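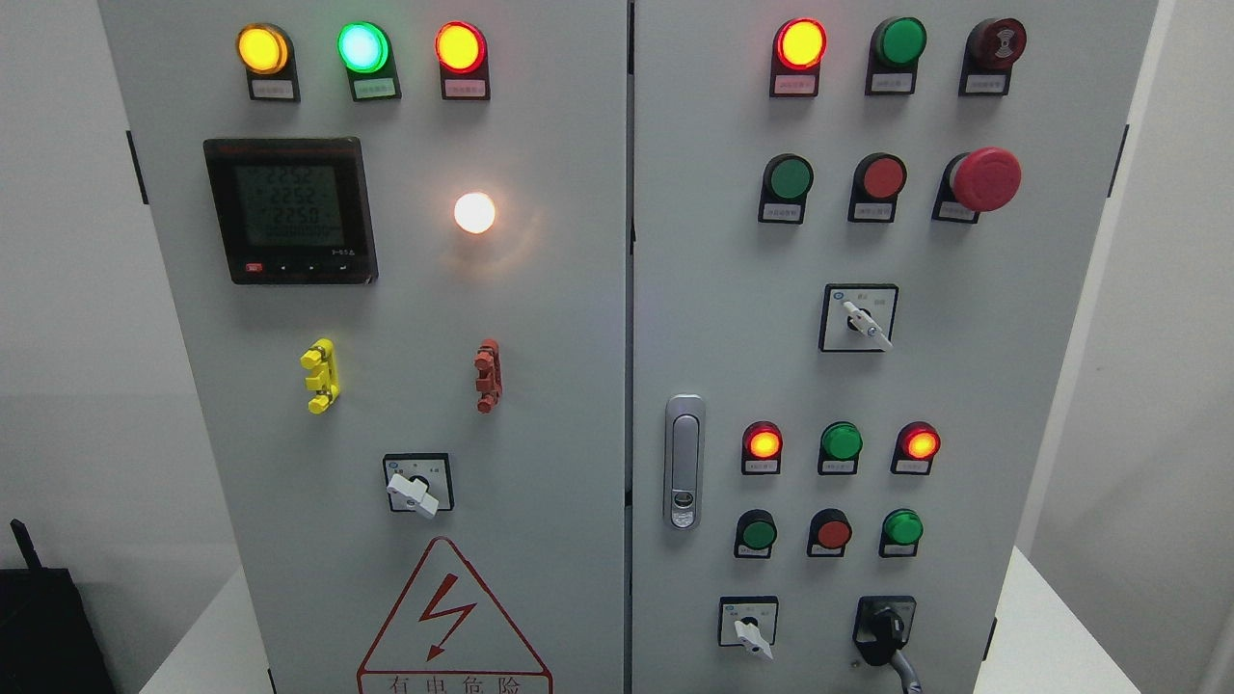 Platum Panel Kit review: three weeks of teaching a model to push buttons

I should say up front that I don't like bundles. When a company sells the recorder, the task scripts, the labeling tool and the storage under one name, I assume one of the four is good and the other three came along for the ride. Platum's Panel Kit did not change my mind much, although the good part was a different part than I expected.

The pitch is simple enough. You have some kind of industrial panel, you want a learning system to operate it, and you need a pile of examples of a person or a robot doing the job properly. Platum gives you a head-height camera setup, a recorder called Prastitz, a set of ready-made task scripts, and a web tool for trimming and labeling. The sales page says you'll have usable data the same afternoon. I've read that sentence on a lot of sales pages.

We ran it at Geddes on a two-door electrical control cabinet, with the usual lamps, push buttons and rotary switches, a power meter on the left door and an emergency stop on the right. Davina Galbraith did most of the demonstrations. I did some, badly, and most of the complaining. In total we kept 2,361 episodes, where an episode is one instruction carried out once, from hands down to hands down.

Setup

The camera mount is fine. It holds its angle, the cable is long enough, and you can take both doors in at once from a comfortable standing distance. I had expected to fight with it and didn't.

The exposure is another matter. Lit indicator lamps are small and very bright, the cabinet is pale gray, and the factory setting picks whatever it likes on any given take. A bright green lamp goes nearly white in the center, and the round white lamp beside our meter throws a glow onto the paint around it. For a person that's no problem. For a model that has to learn the difference between lit and unlit, I'd like the setting locked, and the lock is buried two menus down under "Advanced." Find it before you record anything. We found it after the first batch and had to throw that batch away.

Small print is also weak. The label plates under the lamps and buttons carry characters that I can read standing at the cabinet and can't read in the recording. Platum's answer, when I wrote to them, was that the model learns position and doesn't need the text. Maybe. If your plan is to hand it an instruction that names a control by its label, that answer should worry you. It worried me.

The task scripts

You get a library of instructions to read out to the demonstrator. "Press the red button." "Turn the selector." On a panel with one red button I'm sure these work beautifully. Our right door has a red push button in the second row and another one down near the bottom, plus the big red mushroom-head emergency stop, and the script library treats all of them as "red button" until you edit it by hand. Same story with green.

So we rewrote nearly everything. "Upper red button." "Lower selector, white handle." It took Davina most of a morning and the result is better than what Platum shipped, and I don't see why customers should be doing that for them. The editor has no find and replace. I checked twice.

One more gripe on scripts: they are all successes. Every instruction assumes the control is there, is in the right state and needs moving. There's no template for "it's already on, leave it alone," and in my experience a model that has never seen a demonstrator leave something alone will press it every time. We wrote our own for those too and recorded 100 of them. I wish we had done more.

Starting states

I'll give Platum real credit for the state sheet. Before each episode, Prastitz takes a still and asks you to tick off which lamps are lit and where each switch points. It is slow and a bit annoying, and it is also the best thing in the box. Two stills of a cabinet can look identical on a quick glance. Then you go down to the lower right and find the green control in the bottom row glowing, with the dark red lamp above it unlit, and the rest of the door looking much like every other still in the folder. I would have skipped right past that in a spreadsheet.

What the sheet doesn't do is check you. You can tick "unlit" on a lamp that is plainly lit and the software will thank you and move on. For a company that sells machine learning tools, that seems like an odd gap.
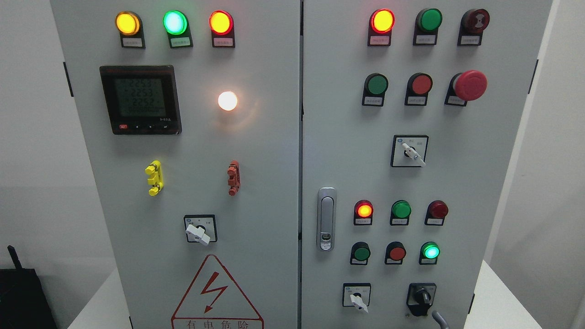 Labeling and trimming

The web tool is the part I would drop. It opens each episode, guesses where the action starts and ends, and lets you drag the two markers. The guesses are decent on the rotary switches, where there is a clear reach and a clear twist. On the push buttons they are poor. A press is short, and the tool likes to put the end marker before the hand has let go. I corrected so many that I stopped looking at the guess and just set my own.

The readings on the power meter caused trouble as well. The digits on a meter like ours wander in the last place, and the tool kept flagging the flicker as "state change." There's a mask you can draw over an area to ignore it. The mask doesn't save between sessions. I drew that same square so many times I could do it with my eyes shut.

Export works. You get the video, the state sheet and the instruction text in a plain folder layout with sensible names, and our training code read it with very little fuss. Jean Baird, who handles that end for us, had no complaints, and she usually does.

Against the alternatives

We used Perkura's recorder on an earlier job. It has no task scripts and no state sheet, and the labeling is whatever you build yourself. It also starts faster, crashes less and doesn't ask you to log in to look at your own files. If you already have people who know how to write instructions and keep records, I think Perkura is enough. If you're starting from nothing, Platum's state sheet may save you from collecting a large heap of examples that all begin the same way.

Does the data train a better model? I can't tell you. We haven't run a fair comparison, and I'm suspicious of anybody who claims a result from one cabinet in one room, with the same walls behind it in every take. Platum's material talks about "general panel skill." I'd want to see a different cabinet, with the switches in different places, before I used the word general about anything we collected.

Who should buy it

Small teams doing their first panel project, provided they can get the recorder and state sheet without paying for the labeling tool. As of July you can't, but the rep told me to "ask again later in the year," so ask.

Rating: 3 out of 5. Most of that is for the state sheet and the mount. I took one off for the scripts and one for the mask that won't save.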